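Section 4: Getting Your Writing Table Settled In

Welcome to the pleasant part! With the legs bolted on and the Cerkholm standing where you want it, it's worth spending a little time with pen and paper before you load it up with books and lamps.

1. Wipe the top with a soft, dry cloth, following the grain. Knots and dark streaks belong to the timber, so please don't try to scrub them out (we've had a few phone calls about this over the years).

2. Pull up your chair and sit the way you normally would, with your forearms resting lightly over the front edge. Your shoulders should stay down and easy.

3. Take the cap off a ballpoint and put it down flat to one side, where your sleeve won't catch it. 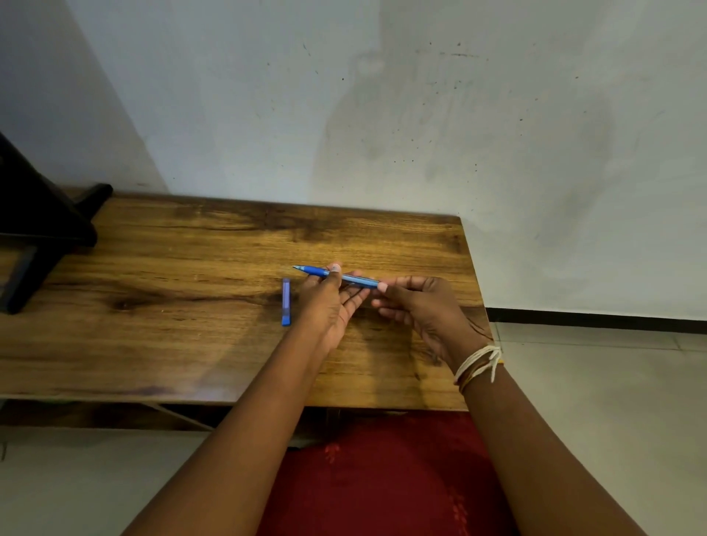

Pen uncapped, with the cap lying on the tabletop.

4. Hold the pen as you would for a letter to your favourite aunt and try a few lines on a pad. If the pad rocks, go back to Section 3 and adjust the levelling feet a quarter turn at a time.

CAUTION: Never write on a single sheet laid straight on the wood. A ballpoint can dent the finish, and ink that has soaked into the grain is very hard to get out. Always use a pad or blotter.

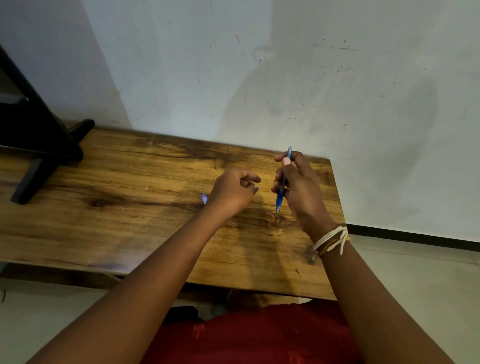 Looking after the finish

Rub in a little Paltelier wax every September, or sooner if the colour starts to look tired. Leave it for 35 minutes before buffing, and keep hot mugs on a coaster.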